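Textile bench, notebook 5
27 Nov 2023 - reds and pinks, sorting before wash test

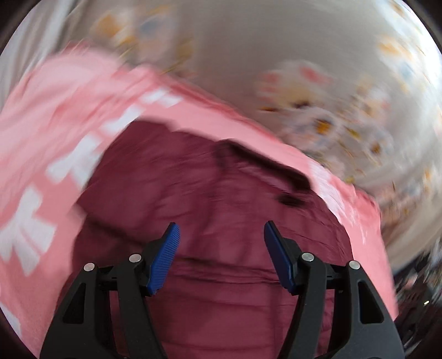
Reply from the Rinden bench came in before lunch: dark reds should not share a load with any pink at all, not even on cold, they lost a whole batch that way in January. Fine. Splitting them then. Costs me an extra load per round but I'd rather that than re-doing the color readings.

So, new piles:
- maroon and anything darker, own bag
- pinks, plain
- pinks with white print, turned inside out, own bag
- whites wait till the end

Pink with the big white print goes in the print bag. Maroon one still needs its label checked for fiber content, if no label then burn test on a thread from the seam allowance. Do not cut from the hem, Gunawan want the hems left alone for shrinkage.

Detergent: Tistik powder, 12 g per load, same as last round. The liquid is nearly out, don't start it halfway through a series. Water from the left tap, the right one still runs rusty for the first minute.

Lot 639 is the mixed donation lot. 164 pieces on the intake sheet, sheet says "sorted" but it is only sorted by size, not color. Wrote that on the front in pencil. Somebody please tell Anitz to add a color column, I've asked twice.

Folding - tried laying shirts flat before going through them insted of pulling from the heap. Slower at first, but the creases are less of a pain when we measure chest width. Smooth with the flat of the hand, don't tug. Knits stretch up to 5 mm if you tug and then the before number is junk.

Rub test on dark reds: white cotton square, dry first then damp, ten strokes each. Keep the squares, staple them in here. Pages are getting fat, need the bigger stapler back from the print room.

To do
- fiber check, maroon
- rub squares for the dark bag
- more mesh bags (the zipper went on the large one)
- wipe drum between loads, white cloth, look for color
- ask Rinden what temp thier January batch ran at, they only said cold

Stopping there, rest of the lot tomorrow.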